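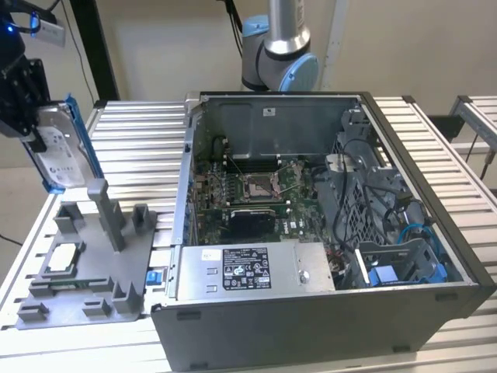
Falness opens its computer dismantling cell to outside customers

Falness, the firm known until now for its bench fixtures and small conveyors, has begun to offer a complete robot cell for taking parts out of used desktop computers. The product is called Standside and it is sold as a kit: one arm with its gripper, a slotted aluminium table, a set of printed trays and the software that decides in which order the parts are handled. Orders opened in August and the first deliveries are promised before the end of the year.

The cell is meant for workshops which repair or recycle office machines in batches. Such places often receive many computers of the same model at one time, for example when a school or an insurance office changes all its equipment. The work of opening them and taking out drives, processors and memory is mostly done by hand. It is slow work, and it is hard to find people who want to do it for a whole day.

With Standside, a person still removes the side panel and lays the computer down on the table with the open side up. After this the arm takes over. In the present version it can handle hard drives in their caddies, and processors once the lever of the socket has been lifted. Memory modules are on the list for a later update. Power supplies are not, and the company says it has no plan for them, as the screws and the cable bundles differ too much from one maker to another.

The same cell can also be used in the opposite direction, to put a part into a machine. Falness recommends that customers begin with the drives, where the caddy gives the gripper something firm to hold and a small error in position does less harm. A processor must be set down much more exactly.

The tray is perhaps the most practical piece of the offer. It is printed in grey plastic and stands beside the computer, and the processor has its own place there between raised blocks, so that the gripper always finds it at the same point. A customer who works with other parts can change the drawing and print a new tray. The drawings are included in the price, and they may be changed freely for own use, but not sold further.
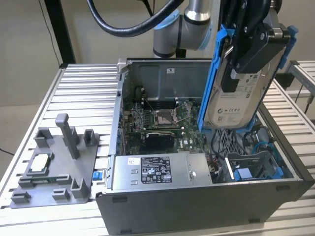
Lakshmi Krishnan remarked that the drives were never her difficulty, and that she would judge the cell by how it behaves when a caddy is bent or a clip has gone stiff with age. In her opinion a demonstration on clean machines tells a buyer very little. She would like Falness to publish how often the arm stops and asks for help, and on which models, before she puts money into it.

The company gives a partial answer to this. In its own trial, held at the workshop of Kurian, the cell was given 73 computers of mixed age. Falness has not yet published the full results, but says that a report will be sent to everyone who asks for an offer. When the gripper meets more resistance than it should, the arm stops, keeps its position and shows a message on the screen. The operator can then free the part by hand and let the program continue from the next step, without starting again from the beginning.

Khải Doãn, who leads the Standside project, explains that the limit for this resistance was set low on purpose. "We would like it to stop too often in the first weeks, and then the customer can raise the limit when he knows his machines," he says. "A broken connector costs more than a short pause." He adds that the limit is stored separately for each computer model, so a stiff caddy in one series does not change anything for the others.

Teaching a new model to the cell takes 4 hours according to the manual. The operator guides the arm by hand to each part, confirms the position and then runs the whole sequence at low speed. Two models are already prepared when the kit arrives, and the buyer can choose them from a list at the time of the order. Models taught by one customer can be shared with others, if both sides agree, through a library on the Falness website. At the moment this library is still rather small.

The kit can be bought or rented. The rental is arranged by Flatum, which also takes care of transport and of the first installation, and the shortest period is 2 months. Falness does not print its prices and asks interested workshops to write with the number of machines they receive in a normal month. Spare fingers for the gripper are sold in pairs and can be changed by the operator. For repairs to the arm itself, a technician must come.

Training is given in English only for the moment, either at the customer's place or by video. A printed manual is in the box, and a German translation is being prepared. Workshops that want to see the cell before they decide can send up to four of their own computers to Falness and follow the test by video call. The machines are sent back afterwards together with the parts, and the customer pays only the transport. Places for these tests are given in the order in which requests come in, and a form can be found on the product page.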